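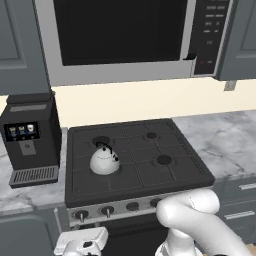

Cornton Tenants Assoc., minutes, Wednesday, September 3, 2025

Started late, door code not working again. Etornam Nutsugah chairing, Ebenezer Agbeko taking notes.

**Last minutes** - ok'd, one fix: Koppel quote was for the side stairs, not the front.

**Parking**
- Reltbridge want to repaint the lot over a weekend. Cars out by 8 Friday night.
- 14 spaces stay resident only. Visitor spots by the bins, still argued over. Parked till next time (sorry)
- Etornam to ask for the dates in writting.

**Side stairs**
- Koppel can start in March, not before. Handrail first, then treads.
- Unit 9 asked about strollers during the work. No answer yet.

**Quiet hours**
- Long talk. Two complaints re drums, one re the dog. Stays at 9 pm weekdays.
- Ebenezer to put up new notice. Use Prestik on the lobby wall, tape took the paint off.

**Kitchens**
- Gas shutoff one morning for meter checks, 5 units first, the rest after. Date to come from Reltbridge.

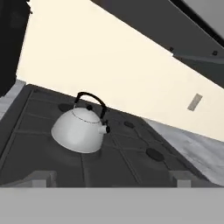 *White kettle on the stovetop*

**AOB**
- Mailbox keys: spare set missing, last signed out in March.
- Bike rack request, teh form is with Etornam.

Closed 8:14. Next meeting same room, date by email.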